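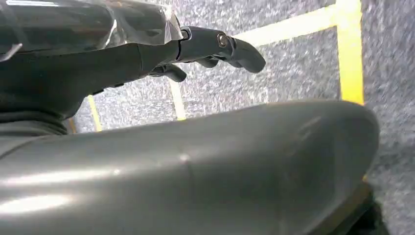 Floor tape on carpet tiles - adhesive residue and alternatives

dremlow_stores
We mark out trolley bays on low-pile carpet tile, solution-dyed nylon on a bitumen backing. The vinyl tape we use lifts at the corners within two months. Where it does hold, it leaves a grey tacky line that picks up dirt. The landlord wants the tiles handed back clean in December. Is there a tape that holds on pile and comes off without residue, or should I be looking at something else?
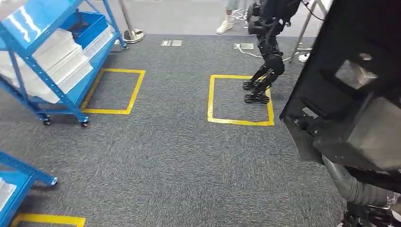 Yellow tape bay on carpet, with the blue cart standing at one corner.

Hefin Pritchard
Vinyl tape with a rubber adhesive is made for sealed concrete. On carpet it only touches the tips of the pile, so you get a small bonded area and a lot of peel at the ends. Two things help. Vacuum and leave the carpet to dry fully before laying, and round the tape ends with scissors. A square end catches on castors and brush heads.

For residue, test citrus remover on a spare tile first. Put it on a white cloth, dab, leave it, blot, then rinse with plain water and blot again. Do not pour it on. Solvent that reaches a bitumen backing will soften it and you will have a brown stain coming up through the face.

tapeline702
Disagree on rounding the ends, at least as a fix. We did it on 20 bays and it made no difference I could measure. What moved the tape was castors turning on the spot on top of it. Make the bay larger than the base of the trolley so that the wheels stop inside the line. Ours are drawn with a 6 cm margin on each side and the corners have stayed down.

Hefin Pritchard
A margin is fine if you have the floor area. Many stores do not. I would still round the ends.

dremlow_stores
Space is tight on one side, so I could manage the margin on three sides only. The drawer trolleys are the worst for it. They get pushed in at an angle and then straightened up.
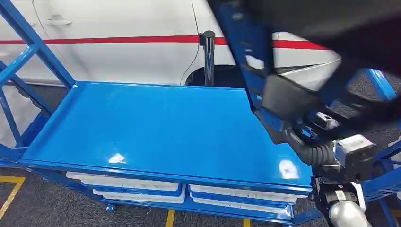 Efren Mangubat: has anyone suggested replacing the tiles in place of taping them? If the carpet is loose-laid or on tackifier, lift the tiles at the bay and drop in a contrasting colour. No tape, no residue, and the originals go in a box until the lease ends. We did this at our Budenow site. The only condition is that the new tile has the same total thickness, otherwise you get a lip at the join.

tapeline702
That ties you to a 50 cm grid. Fine for a big bay, useless for a narrow one.

Efren Mangubat
You can cut them. A straight edge and a sharp blade from the back. Keep the offcuts, and keep the arrows on the backing all pointing the same way or the shade will look different.

dremlow_stores
Ours are on tackifier, I lifted one this morning and it came up clean. Going to try cut tiles for the narrow bays and leave tape on the rest. Will order spares and report back on the join.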